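We use cookies to remember your language and to count visits to this page. Accept | Manage settings

Section 4. Showing the Two-Arm Cell to Visitors

By now you have the Clodbridge cell bolted down and both arms homed, so you can start thinking about the people who will come to see it! These pages grew out of the open days at our Turkside workshop, where we have run the padlock demonstration for a good many school groups and families, and we hope they save you a few of the bumps we hit ourselves.

Before the doors open

1. Switch on the cell and let it sit for 72 seconds while the controller checks each joint in turn.
2. On the tablet, open Tromier and choose the program called Giáp. (It is the gentlest of the set, and the one we always go back to when the room is full.)
3. Put the padlocks and the key down flat on the work surface, within reach of the arms. They don't have to line up neatly.
4. Press Preview and watch one slow pass all the way through.

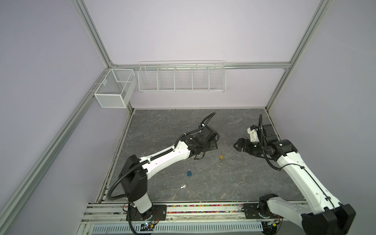
5. If you are happy with the pass, set the speed to Visitor and press Hold. The arms will wait for you there, however long your welcome speech runs on.

CAUTION: Never reach in to straighten a lock or pick up the key while the program is running. Press Hold first, wait for the tone, and then use your hand.

During the demonstration

6. Bring people up in small groups, with the little ones in front, and tell them what the arms are going to try before you press Start.
7. If a gripper misses its pick-up, let it try again. Visitors love a second try, and it gives you a nice moment to talk about how hard small metal things are to grasp.
8. Press Hold between groups and put the pieces back.

Note: Tromier adds each run to its counter. Ours stood at 2,813 when we updated this section on Dec 5, 2023. Yours can be cleared from the Service menu, under code 142.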